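Bench notes, Jemal workshop, carrying on from the last page

Spent most of the morning sorting the top end of the long bench, which had become a dumping ground again (mostly mine, sorry all). The tin of Tuvelix wood wax has gone on the shelf with the rags, and the offcuts are in the crate by the door if anyone wants to go through them before I burn them at home. Tsion Ejigu wants the two long pieces, so please leave those alone!

I also had a go at the light, which we've been moaning about all winter. Bench by the wall is fine. The middle one is lovely until you bend over it and then you're working in your own shadow.
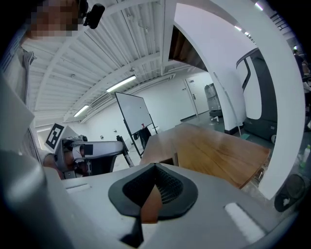

Jemal, June

Fluorescent tubes up on the white corrugated ceiling, and one of them near the middle looks very bright compared with how gloomy my corner feels. So my plan is to turn the bench round and not buy any more lamps. Tsion thinks we should try a clip-on lamp from Gotadska first, order number 643 in their list, and I said fine, but one only.

Had a look at the vent too, the one set in the ceiling left of the bright tube. I'd like it hoovered before we do any more sanding. Needs the tall steps, and those are still at Jelow.

Bench top: 51 cm from the wall at present, which is tight for sweeping behind. Will try 10 more on Monday and see who bangs a hip on it. Brown wood surface wants another coat of wax, but that can wait till the bench is where it's staying.

Still to find: the 7 mm spanner.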